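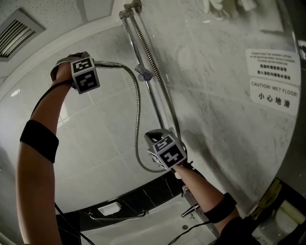

Bon, je m'étais promis de ne plus écrire sur la salle de bains. Raté ! Il restait un sujet que je repoussais depuis octobre : la douchette. Dans une région où l'eau est dure comme la nôtre, le calcaire s'installe partout, et chez moi il avait choisi les petits trous du pommeau. Un jet à gauche, un jet vers le plafond, un autre droit dans l'œil. Charmant au réveil.

J'ai donc sorti le vinaigre blanc. Ma méthode (je ne prétends pas que c'est la meilleure, c'est la mienne) : 300 ml de vinaigre tiède dans un sac de congélation, la douchette dedans, un élastique bien serré autour du manche, et on laisse tremper. La première fois j'avais mis 15 minutes et ça n'avait rien changé, alors maintenant je pars faire autre chose pendant une bonne heure. Ensuite, vieille brosse à dents sur les picots, rinçage à l'eau chaude, et un coup de chiffon microfibre pour que le chrome brille.

Le flexible, lui, c'est le coin qu'on oublie toujours. Toutes ces petites rainures en métal ! Je le tiens tendu d'une main et je remonte avec l'éponge de l'autre, en tournant. Il faut le décrocher pour de bon, sinon on frotte toujours le même côté et le dessous reste terne. Même chose pour la barre : je fais coulisser le support tout en haut, je nettoie, puis tout en bas, je nettoie encore. Le support en plastique transparent, je le frotte au savon noir et basta.

Attention par contre si vous avez du marbre, du vrai : pas de vinaigre dessus, jamais. Mes grands carreaux gris n'en ont que l'aspect, et malgré ça je rince tout de suite, question de joints. Pour les petits carreaux blancs, la raclette suffit, à condition de la passer chaque jour (je sais, je sais).

J'avais essayé le spray Plarkach avant, celui qu'on trouve chez Gralotus. Il marche bien, mais l'odeur m'a fait fuir de la pièce, et il m'en fallait la moitié du flacon à chaque fois.

La prochaine fois, je m'attaque au siphon. J'ai acheté les gants, c'est déjà ça.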